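Vault and Strongroom Door Inspection, Sutine Branch
Entrapment and emergency release items, with inspector comments
Inspector: Torben Wegener. Branch contact: Svetozár Urban. Period: July

1. Door swing and hinge pins. Pass. No sag at full opening.

2. Hold-open latch. Fail. Latch releases under light hand pressure. Replace with the Kleinschmidt pattern used on the day gate.

3. Interior release handle. Pass. Door opened from inside in 13 seconds by a person who had not used it before. Instruction plate is mounted too high for a child or a seated person. Lower it.

4. Emergency ventilator. Pass with comment. Cover turns freely. Filter clogged; clean before next visit.

5. Interior lighting. Pass. Stays on with door closed.

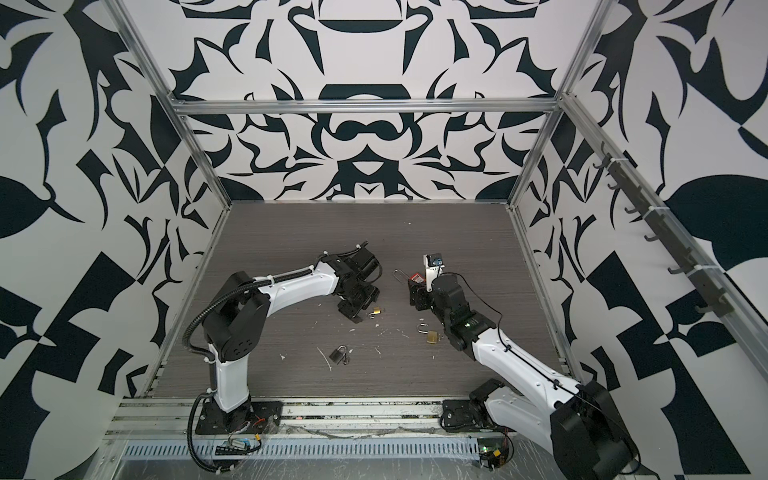 6. Interior telephone. Fail. Handset works, but the posted number, extension 732, rings at a desk that is empty after closing. Reroute to the alarm desk.

7. Time lock. Pass. Three movements wound and in agreement. Maximum setting on file is 44 hours. Staff could not say who may call the locksmith once the lock has engaged. Post the name and a backup.

8. Closing sweep. Fail. Log sheet has 10 entries with one signature where two are required. The second person must walk the vault, including behind the safe deposit racks, before the door is moved.

9. Visitors and family members in the work area after hours. No written rule found. Branch to supply one.

Items 2, 6 and 8 to be corrected before the door is returned to normal use. Hendetti to quote for item 2. Recheck by T. Wegener.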